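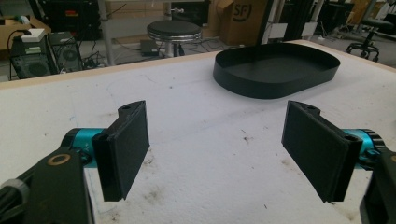 4. Preparación de la mesa y de la bandeja

Esta sección explica cómo dejar lista la mesa Pekdale antes de empezar una tanda de clasificación de piezas pequeñas. Conviene haber terminado el montaje de las patas (sección 3) y tener a mano un paño, un nivel y la llave de 8 mm.

4.1 Limpieza del tablero

1. Retire todo lo que haya sobre el tablero, incluida la bandeja.
2. Pase un paño seco para recoger el polvo y las virutas.
3. Humedezca el paño con agua y jabón neutro y limpie desde el centro hacia los bordes.
4. Repase las manchas de tinta o de rotulador con el limpiador Larkov. Déjelo actuar dos minutos y aclare.
5. Seque el canto de madera en último lugar, con un paño distinto.

Nota: las marcas grises de roce son normales en un tablero blanco con uso y no afectan al trabajo. No intente quitarlas con lija ni con estropajo metálico.

Precaución: no aplique disolventes sobre la madera del borde. El barniz se levanta y la garantía no cubre ese daño.

4.2 Nivelado

1. Coloque el nivel a lo largo de la mesa y ajuste las patas con la llave.
2. Gire el nivel a lo ancho y repita el ajuste.
3. Apriete las contratuercas sin forzar.
4. Si la mesa es nueva, vuelva a comprobar el nivel pasadas 72 horas.

4.3 Colocación de la bandeja

Se utiliza una bandeja ovalada de borde bajo, modelo Chacko o equivalente. El color negro facilita ver las piezas claras; para piezas oscuras pida la versión blanca.

1. Compruebe que la bandeja está vacía y que el fondo apoya por completo.
2. Sitúela hacia el fondo de la mesa, con el lado largo paralelo al borde de madera.
3. Deje al menos 22 cm libres entre la bandeja y el lado en el que trabaja.
4. Empuje suavemente el borde con un dedo. Si la bandeja se desliza, limpie la base y pruebe otra vez.

Nota: no llene la bandeja por encima del borde - las piezas redondas ruedan con facilidad.

4.4 Suelo y cables

Aparte los cables de la zona de paso y no coloque equipos donde puedan golpearlos las piernas al sentarse. Los ordenadores que estén en el suelo deben quedar con las rejillas de ventilación despejadas.

Precaución: desenchufe los equipos cercanos antes de limpiar con líquidos.

Para pedir patas de repuesto o bandejas, escriba a Lyle Villanueva, servicio técnico de Donell, e indique el número de serie que figura bajo el tablero.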